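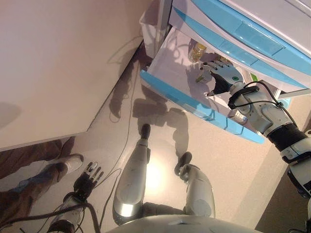
Item 1, drawer storage in the Fledcombe room. The meeting reviewed the state of the cabinets following the February reorganisation. The contents lists held at Rembridge do not match what is stored, and several drawers are shared between food samples and fittings. The cabinet with the light-blue trim was taken as the test case: its drawer held a small clear glass jar with pale yellow contents, placed towards the back, and a small yellowish object lying separately on the drawer floor. Neither entry is on the current list. It was agreed that small items are to go in divided trays, and that jars are to stand at the front left of the compartment. The drawer label stays where it is, low on the right of the front, and the wording is to be brought into line with the list.

Item 2, labels. Fernelitz has quoted for 2,000 printed labels, or 2,550 with the waterproof coating included in a larger run. The larger run was preferred. Font size to be raised by one step -- the present print is hard to read from standing height. Action: storage group to confirm wording before the order is placed.

Item 3, floor and clearances. The pale speckled floor is to be kept clear in front of all cabinets to the full depth of an open drawer. Bins may remain beside the cabinets provided they do not foul the runners. The tabletop is not to be used for overnight storage.
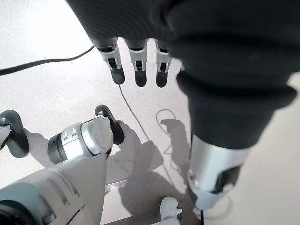 Cleaning of the floor stays with the existing contract. A request to mark the clearance line in tape was discussed and deferred, as the adhesive used at Rembridge left residue when lifted. A sample of low-tack tape is to be obtained from Lapointe and tried on one bay.

Item 4, trays. Twenty-nine trays are required to cover the drawers on the revised plan. Six are in stock. The remainder will be ordered in the shallow pattern, the deep pattern having caught on the drawer above during the trial at Rembridge. Action: purchasing.

Item 5, any other business. The key register was noted as out of date. Revised register to be circulated with these minutes.

The meeting closed at 4.15 pm. Next meeting in March, same room.

Filed under: Facilities and Stores | Minutes and Papers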